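Section 4: Putting up your Harkbridge folding table

Now for the good part! With the parts laid out and checked against the list in Section 3, you can have the table standing in 12 minutes, and it gets quicker every time you fold it away and bring it back out.

Before you start
Pick a flat spot with clear space on all sides. Carpet is lovely for this job — it protects the top while you work — but lift away any loose rug first, or the legs may creep when you lean on them.

1. Lay the tabletop face down. Wipe it first, as even a crumb can leave a scratch in the finish.

2. Unfold the first side panel until it stands upright. You will feel it stiffen in the last part of its swing.

3. Do the same with the second panel.

4. Fit the crossbar between the panels and tighten all 4 bolts by hand. Leave the key in the bag for now.

5. With a helper at the other end, turn the table over and set it down on both panels together.

6. Press gently on each corner. If it rocks, loosen the bolts by half a turn, let the panels settle and try again. It is very satisfying when it suddenly sits square!

7. Tighten the bolts with the key, working from corner to opposite corner.

CAUTION: Keep fingers well away from the hinges while a panel is moving. Never turn the table over on your own.

CAUTION: Do not load the top with more than 35 kg, and do not sit on it.

Looking after the finish
The pale wood tone is one of our favourite things about this table, and it goes with nearly any floor.
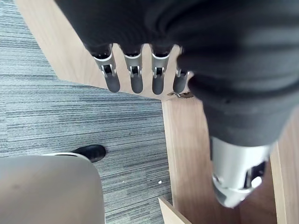 A soft, barely damp cloth is all it needs from week to week. Wipe along the grain, right out to the edges, then dry with a second cloth. Strong sprays will dull the surface in time, so save those for the kitchen sink.

Check the hinge screws every three months and nip up any that have worked loose. A hinge that squeaks wants one drop of light oil, with the extra wiped off straight away.

Note: Spare bolts and hinges can be ordered with the slip at the back of this guide. Please quote the table name and the size of the top.

Guide written by Ratree Meesuk. Last revised 2 May 2019.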